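Lunch at the Open Day

I drove 40 miles to the Sipos open day in Takley expecting the future, and was shown a snack counter. The brochure had promised "hospitality without limits." The limits, as far as I could tell, began at soup.

Still, I stayed for the whole session, which is more than I can say for the keynote. Sandwiches have a way of holding your attention. They're soft, they come apart, and anyone who has packed a school lunch knows how little respect they have for a firm grip.

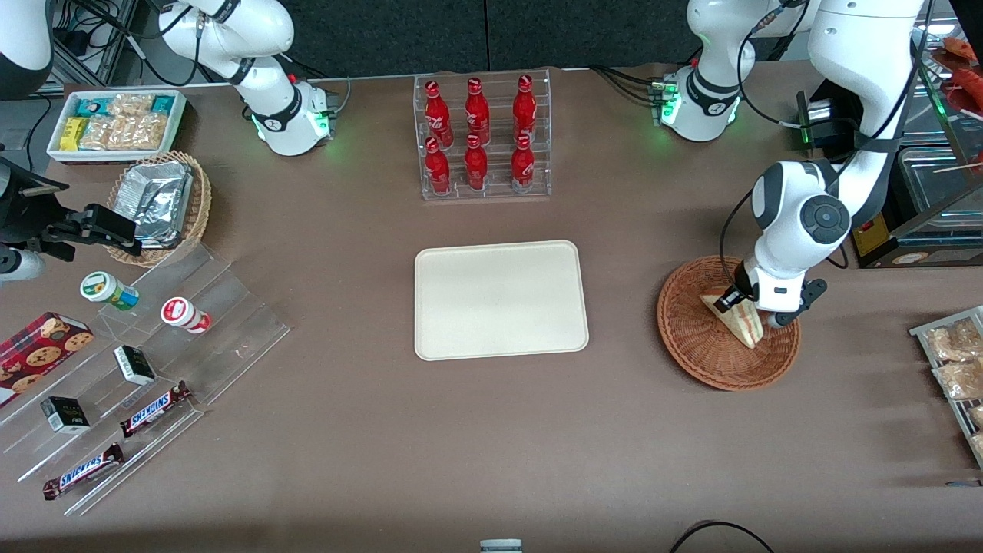
The sandwich station at Sipos, with the tray in the middle empty.

Impi Ahonen, who ran the demonstration, fielded questions about speed with great patience. I'd have preferred fewer of them. The man from Stolard wanted to know if it could serve 900 people a day. I wanted to know who wipes the counter.

My complaint is with the pitch – the arms I liked. Sell me a machine that can handle lunch gently and I'll listen. Tell me it will "reimagine eating" and I start looking for my coat. They're doing it all again in September, and I may go back, though I'll eat first.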